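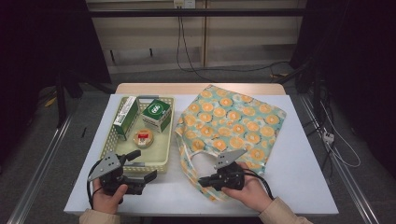

Before there were paper bags, plastic bags, or shopping carts, people still had to get things home from the market. They carried them in baskets and cloth sacks, and we still use both today. A basket keeps its shape even when it is empty. The pale yellow one on the table is plastic, with lots of small holes in its sides, and it holds two boxes and a round tin with room between them. The cloth bag next to it has orange slices printed all over it, and with nothing inside, it lies flat. Put a melon in that bag and it will bulge like a melon. Put a melon in the basket and the basket will look the same as before.

Why do baskets have holes?
Holes let air move in and out. Air helps keep things like onions and potatoes from getting damp and moldy. Holes also mean less plastic is needed to make the basket, so it weighs less. You can look through the sides and see what is in there without digging around.

People were making baskets long before there was plastic. They wove them from grass, reeds, and thin branches. The weaving left small gaps. Many plastic baskets have a pattern of holes that looks a little like weaving, even though the plastic was melted and pushed into a mold all in one piece.

Why is a cloth bag floppy?
Cloth is made of threads that cross over and under each other. The threads can bend and slide a tiny bit, so the cloth bends too. This is useful. You can fold a cloth bag and put it in your pocket or your backpack, which you cannot do with a basket.

A tote bag has handles made of cloth. When you lift a heavy bag, the handles pull up and the load pulls down. The places where the handles are sewn on have to be strong, and many bags have extra stitches there.

Try it yourself
You will need a basket, a cloth bag, and 2 boxes of food from the kitchen. Ask a grown-up which boxes you can use.

1. Stand the boxes in the basket. Lift it and walk across the room. Did they tip over?
2. Put the same boxes in the bag. Lift it and walk back. Which way did they lean?
3. Take the boxes out. Fold the bag as small as you can.

Write down what happened each time, or draw it.

Words to know
Mold: a hollow shape that melted plastic is pushed into. It is also the name for the fuzzy stuff that grows on old bread.
Reed: a tall plant with a stiff stem that grows near water.
Tote: a bag with an open top and handles. To tote something means to carry it.

Written by Jussara Siqueira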